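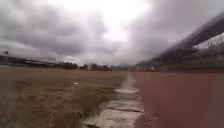
Do my saves carry over if I move from the free version of Fatar to the paid one?

They do, as long as you sign in with the same account on both. I did the switch in March and kept all 37 hours, plus my garage and the dumb hat.

What didn't come across for me was my button layout. I play left-handed so that was a pain -- had to set it all up again from memory. Also check your storage first, the paid version wants its own space and won't install over the free one. Delete the free one AFTER you've loaded your save in the new one, please don't do it the other way around like I did with Wallin.

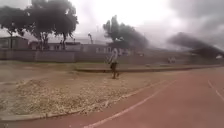
Anyway, the coins. I had 3000 sitting there and they showed up fine, but only after I finished the first race in Dunham and went back to the main menu. Before that it said zero and I nearly had a heart attack! So run one race before you write to support.

Posted by leftstickdrift, 12/03/2022

Mine carried over too but I lost the season pass stuff. Got 600 coins back from Zekell after a couple of emails, so worth asking. They wanted a screenshot of the receipt.

Posted by moss_kart

Does anyone know if this works going from console to PC? I tried it and it just made me a new profile. Same email and everything. I've signed out and back in 3 times now and I'm not doing the tutorial again lol

Posted by tinbucket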